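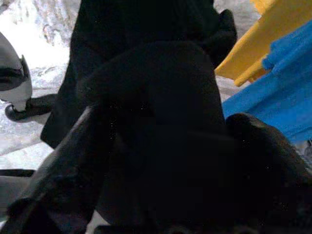
Black laundry

Black laundry, also called the dark load or simply "the blacks," is the portion of a household's washing made up of black and near-black fabric, kept apart from whites during sorting, washing, drying and folding. The separation is among the oldest rules of home laundry and among the most widely ignored. A black cloth against a crumpled white surface is the usual starting point of the sorting stage, and in many homes the ending point as well.

Sorting

Sorting is normally done on a bed, a floor or a table, often with a white sheet spread underneath. The sheet makes dark items easy to find. It also collects their lint, so that it must then be washed itself, with the whites, carrying the lint with it. Manuals have recommended the method for decades without mentioning this.

The main difficulty is telling one black item from another. Matte black fabric shows little of its seams or creases in poor light, and a folded shirt may pass for a pillowcase until someone tries to put it on. Navy blue is a separate problem. Most authorities agree that navy belongs with black, and that it should be identified by daylight, near a window, by a person who is not in a hurry.

Washing

Black fabric is generally washed inside out, in cold water, at 30 degrees Celsius or below. New items are washed alone the first time, as loose dye comes away most freely then. Common advice is to fill the drum no more than three-quarters full. Detergents sold for dark clothing leave out optical brighteners, which can give black cotton a bluish or dusty cast.

Fading is gradual and tends to be noticed only when an old garment is placed beside a new one. In an informal trial described in the household newsletter Skarnard, Erhan Uysal washed a set of black cotton napkins 25 times and kept one unwashed for comparison. He reported that the washed napkins were "a perfectly good gray" and went on using them as black.

Drying and folding

Line drying in shade is preferred, with the item still inside out. Tumble drying is faster and transfers lint from anything pale that has slipped into the load, usually a tissue.

Large black pieces such as tablecloths and curtains are folded in half lengthwise first, then in thirds. Corners are matched by touch. Small items are often not folded at all, a practice the literature describes as "rolling."

Related articles

Color bleeding
Fitted sheet
Lint
Navy blue
Odd sock
White load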